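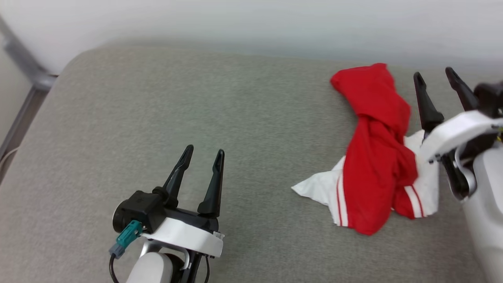 4.2 Take-up of the travel allowance in the upper districts

The allowance was announced by the regional government of Vuldale in September and was open to every household registered in the upper districts at that time. It covered bus fares to the two market towns, Frei and Urkadier, and was paid as credit on a card issued by the operator, Trolter. No means test was applied. Households that had moved into the area after the register closed could apply in writing, but such applications were handled by a separate office and are left out of the analysis.

The register contained 2754 eligible households. We matched it to the list of issued cards using the household number, which both sources hold in the same format. Where one household number appeared against more than one card, only the first card was kept. There were 86 unmatched records, most of them with a missing digit or an old village code, and these were dropped. Berrada (Section 2) discusses the weaknesses of the register in more detail, in particular the treatment of seasonal workers, who may be listed at a parent's address for years after leaving.

Take-up is defined here as the collection of a card from the district office. This is a narrow measure. It says nothing on whether the card was later used, and a household that collected a card on behalf of a neighbour is recorded under the neighbour's number. Use of the card is treated in Section 4.3.

Distance to the district office was the strongest single predictor of collection. The effect remained after controls for household size, age of the registered head and ownership of a vehicle were added, though it became weaker in the villages along the Urkadier road. Those villages have a morning bus which stops outside the office, and residents could collect a card without making a special trip. In the villages served from Frei the last part of the journey is on foot, and collection among households headed by a person of pension age was low.

The political reading of these results needs some care. The allowance was presented by the government as universal, and opposition members of the assembly argued during the budget debate that it would mainly reach places which had voted for the ruling group. Our data do not support that claim in its simple form. Once distance is held constant, the vote share of the ruling group at the previous election has no clear relation to collection. The siting of the district offices themselves is another matter. It was settled under an earlier administration and falls outside the period studied.

A short follow-up survey was carried out by Othmane Berrada in 49 households that had not collected a card. The reasons given most often were the opening hours of the office and doubt as to whether a form of identity was needed. A few respondents said they had not heard of the allowance. The sample was drawn from villages that could be reached in a day and should not be taken as typical of the upper districts as a whole.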